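Minutes, Workstation Refresh Working Group
Drorkside site, January, 2:00 p.m.

**Present:** Mercedes Espinoza (chair), Fathima Weerasinghe, Liette Robichaud, Yaneth Ccori (minutes)
**Apologies:** Roxana Salazar

## 1. Minutes of the previous meeting

Accepted with one correction. Item 4 should read "drive trays", not "drives".

## 2. Inventory

F. Weerasinghe reported that the desktop inventory for Drorkside and Woltport has been merged into one sheet. The sheet lists 396 machines. Of these, 42 are marked for opening and inspection before a decision is made to keep, strip or dispose. The rest either passed the power-on check or have already been released.

L. Robichaud asked whether the 42 include the units stored at Woltport since the office move. F. Weerasinghe confirmed that they do. Asset tags on several of the Woltport units are unreadable and those machines are listed by serial number only.

Agreed that a machine without a readable tag gets a new tag before the side cover comes off.

## 3. Inspection procedure

Draft 2 of the procedure was circulated in advance. M. Espinoza went through the changes:

- Step 3: power cord removed and power button held for ten seconds before opening.
- Step 5: drive trays checked for a working latch. Trays with a damaged latch go in the parts bin marked REPAIR.
- Step 6: plastic shroud taken out only where dust is visible underneath or a fault has been logged.
- Step 9: drive cage screws to be bagged and labeled with the asset number.

Y. Ccori raised the wording of step 5. Technicians at Woltport have been reading "tray" as the whole metal cage, and two cages were pulled that should have stayed in place.

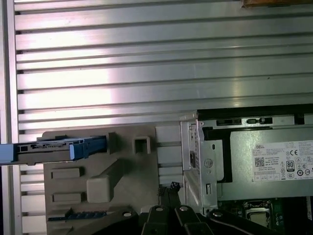 *Fig. 1. Opened desktop: drive tray with blue latch handle, gray shroud, metal drive cage bracket, Dell power supply.*

The wording of step 5 will be changed to "blue-and-black drive tray" for this type of machine. The silver bracket will be called "drive cage" throughout. L. Robichaud noted that other types in the inventory use different colors, so the color wording should not be carried over to their sheets.

Discussion followed on step 6. F. Weerasinghe would prefer to remove every shroud. M. Espinoza considered this too slow for the number of machines involved and was concerned about broken clips on older plastic. Step 6 stays as drafted, to be looked at again after the first batch.

## 4. Power supplies

Gitis has offered to test removed power supplies at a flat rate per batch. The quote is $2000 for up to 100 units, collection included. Y. Ccori pointed out that the group will not reach that number from the current list and asked whether a smaller batch is possible. M. Espinoza will ask. Until there is an answer, power supplies stay in their cases unless a fault is logged.

## 5. Storage and bench space

Zapata has delivered the shelving for the parts room. One upright was bent on arrival and a replacement has been requested. The lower shelves can be used now, for side covers and complete cases only.

L. Robichaud asked that covers be stored on edge with cardboard between them. Several from the last round came back scratched. Agreed.

The second bench still has no grounding point. R. Salazar sent a note that the part is on order. No inspection work on the second bench before it is fitted.

## 6. Data drives

No change. Drives are removed with the tray, logged and locked up the same day. Empty trays are returned to the machine they came from if the machine is being kept.

## 7. Actions

| Action | Owner |
|---|---|
| Reword steps 5 and 9, issue draft 3 | M. Espinoza |
| Ask Gitis for a smaller batch price | M. Espinoza |
| Retag Woltport units | F. Weerasinghe |
| Replacement upright from Zapata | L. Robichaud |
| Grounding point, second bench | R. Salazar |
| Label sheets for screw bags | Y. Ccori |

## 8. Other business

F. Weerasinghe asked for a second magnetic screwdriver at Woltport. Approved.

Meeting closed 2:50 p.m. Next meeting after the first batch is complete.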